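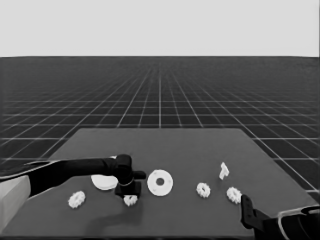
Why Do Gears Have Teeth?

Teeth are for chewing, and gears have never eaten a sandwich. So what are they doing with a mouthful of the things?

Start with two smooth wheels, side by side and touching. Turn one, and the other turns too, as long as nobody asks it to do any real work. Give it something heavy to lift and the first wheel just slides around against the second, like socks on a kitchen floor. Teeth fix that. The teeth of one wheel poke into the gaps of the other, and now if one goes, they both go.

Something funny happens when they do. The two gears turn in opposite directions! Push your palms together and slide your right hand forward, and you'll feel it trying to drag the left one along. The edges of two gears do the same thing where they meet. They move the same way at that spot, and that makes the wheels spin opposite ways. If you want the last gear to turn the same way as the first, you put a third one in between. It's called an idler, which is a rude name for somebody who is working just as hard as everyone else.

Big gear, little gear

Say a big gear has 60 teeth and a little one has 12. Every time the big one goes around once, the little one has to go around 5 times to keep up. It gets very fast and not very strong. Swap jobs, so the little one does the pushing, and the big one turns slowly but with a lot more muscle. You can have speed or you can have strength. Gears are strict about this and do not take requests.
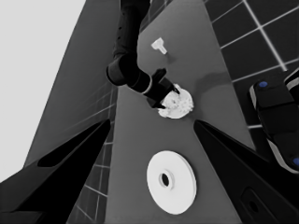
Your bicycle knows all about it. The chain lets two toothed wheels work together without touching (and because of the chain, they turn the same way). On the steep bit of a hill you pick a low gear, your legs whirl like an eggbeater, and you creep up at the speed of a thoughtful snail. Going along the flat you pick a high gear and pretend you were fast all along.

Gears are old, too. People were using them more than 2000 years ago, for jobs like raising water and grinding grain. Those were often made of wood, and when a tooth snapped, the miller could knock in a new one. Dentists are still jealous.

Try it

Cut two circles out of thick cardboard, one large and one small. Glue a strip of corrugated cardboard around each edge, bumpy side out. Pin them to a cork board so the bumps meet, and turn one. If they jam, move them a tiny bit apart. If they still jam, welcome to engineering.

Words by Ánh Hà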